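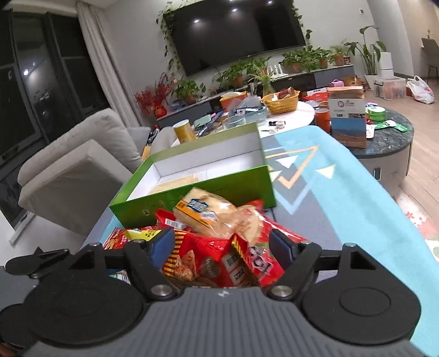 Veltum Walking Tours: Stops and Routes

Bevel is a small set of tables covering guided walking tours in the old town of Veltum and the river district across the bridge. It was put together for people who build trip planners or who want to compare how tours are laid out.

What is in it

tours.csv has one row per tour, 39 in all. Columns are tour_id, title, operator_code, language, start_stop, end_stop, length_km, minutes, price_band and season.

stops.csv has one row per stop, 1017 in all. Each row gives the stop name, its position in the tour, a latitude and longitude, and the minutes the guide normally spends there. A church or square visited by several tours appears once for each tour. Use place_id if you want to merge them.

notes.csv holds short remarks from people who took the tours, more than 4000 of them. They cover things like step-free access, restrooms, shade, and whether the guide could be heard over traffic. Usernames were removed. Spelling was left alone.

Where it came from

Tour details were copied from the printed leaflets at the Fekell Street visitor office and then checked against the operators' own schedules. Stop positions were taken on foot. The notes come from a feedback form that the office ran through the end of August.

Known problems

- Price bands are 1 to 3 and were set by hand. They leave out museum tickets, which some operators include and others don't.
- Saturday schedules differ from the rest of the week for the harbor tours. Only the weekday version is in the table.
- The Xavier Gate stops were recorded while the gate was closed for repairs, so the coordinates are for the temporary meeting point by the tram shelter.
- Bus and boat tours are left out, even where they include a short walk.
- A few notes are in German or Dutch. The lang column is blank for those.

Loading

All files are UTF-8 with a header row and comma separators. Times are in minutes, distances in kilometers. Join tours to stops on tour_id. Notes join on tour_id only, as the form didn't ask which stop a remark was about.

License

Free to use and share with credit to the Bevel project. Please don't use the notes to rank individual guides.

Contact: use the project issue page | © Bevel project | Back to top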